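The Kitchen at Cloldale

1. Before the heat

The Cloldale robotics club got the good room in May, the one with the blinds, and by four in the afternoon it smelled of markers and corn chips. We had a table, a rule sheet, and 27 minutes before the first practice run for the Troltivside Cup. I had the laptop on my knees. My hands were so sweaty I kept wiping them on my socks.

Our program was called Yin. There had been a Yang, but Yang kept throwing the lemon, so we retired it over winter break and put everything we had into Yin – four months of after-school sessions, plus all the lunches when we should have been eating. I loved that program the way you love a dog that only sometimes comes when you call it.

The task that year was a kitchen. You got a table of toy food and toy dishes, and your arm had to put things where the card said. The team from Floltetard had posted a score of 600 the week before, and we'd all gone very quiet when we read it. Then my lab partner said, "Well, it's a number, so there's a bigger one," and went off to find the extension cord, and I have never felt so fond of anybody in my life.

"What's on the card?" our coach asked.

I turned it over. "Tomato to the rack."

"That's a nice card."

It was a wonderful card! The tomato was our best thing. It was round and bright red, and Yin could find it in almost any light. 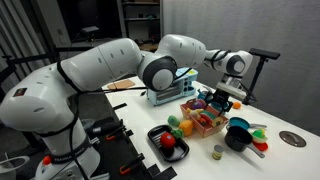

2. Tomato to the rack

I pressed the key.

The arm lifted away from the pink rack, so slowly that one of the ninth graders behind me started breathing through her mouth. It swung over the cheese. It swung back over the cheese. Yin had always had feelings about the cheese.

"Leave it," I whispered.

It left it. The fingers opened above the black tray and came down on either side of the tomato, and I felt it in my own hand, I swear, that little squeeze. Up it went. Someone's chair scraped. The whole arm turned, every joint doing its small part, and I thought about the night we'd spent on the shoulder angle alone, eating cold noodles out of one box and arguing about a minus sign.

Over the rack it stopped.

It stopped for so long that our coach looked at me and I looked at the laptop. The log said it was thinking. It had never thought for nine whole seconds before. I wanted to tell it that it was fine, that anywhere in there would do, next to the lemon, on top of the lemon, we weren't fussy people.

Then the fingers let go, and the tomato dropped in among the dishes with a tiny plastic click.

You'd have thought we had landed on the moon. The ninth graders were jumping, my partner had both arms around the coach, and I was yelling "Again! Again!" and already reaching for the next card.

"What is it?" they all wanted to know.

I held it up so they could see. It was the cheese.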